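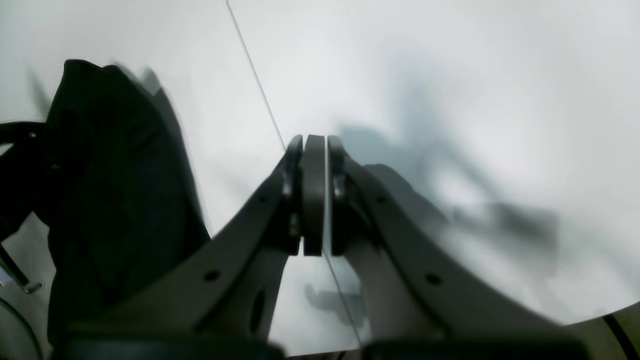
Grey gripper fingers, dark grey piece between the tips.

Wisturlow Hall, kitchen and stores
Fire and general safety check, February
Checked by: Kristine Padilla

1. Fire exit, rear. Pass. Opens fully, bar moves freely. The bottom bolt was drawn back when I arrived and must stay that way during lettings.

2. Extinguishers. Action. The Coltine CO2 unit by the serving hatch has no service tag. The foam unit in the corridor is in date. Both pins in place.

3. Fire blanket. Pass. Could go 20 cm lower, as shorter users struggle to reach the tabs.

4. Emergency lighting. Action. Lamp over the store door failed after 2 minutes on test. Replace the battery pack. Same fault as last time.
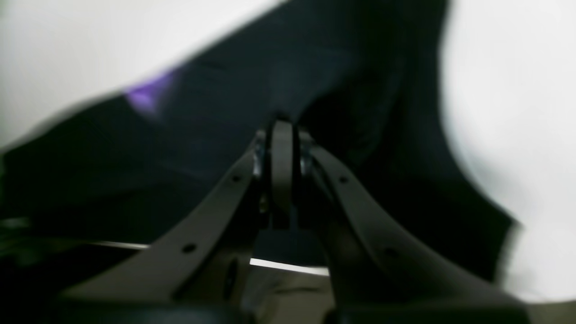
5. Hot water. Pass at the hand basin. The sink tap runs too hot and the valve wants adjusting. Sign put up for now.

6. Electrical. Pass with comment. Extension lead behind the fridge removed. Meter reading 3,517. Saludo to quote for a double socket on that wall.

7. Storage. Fail. Folding chairs stacked across the electric cupboard again. Moved by me on Tuesday. Floor to be marked with yellow tape.

8. Occupancy notice. Pass. Reads 110 for the main hall. Faded, still legible.

9. First aid box. Action. Short of eye wash and medium plasters. Golden have the order.

Items 2 and 4 before the next letting. Item 7 will be looked at again without notice.

K. Padilla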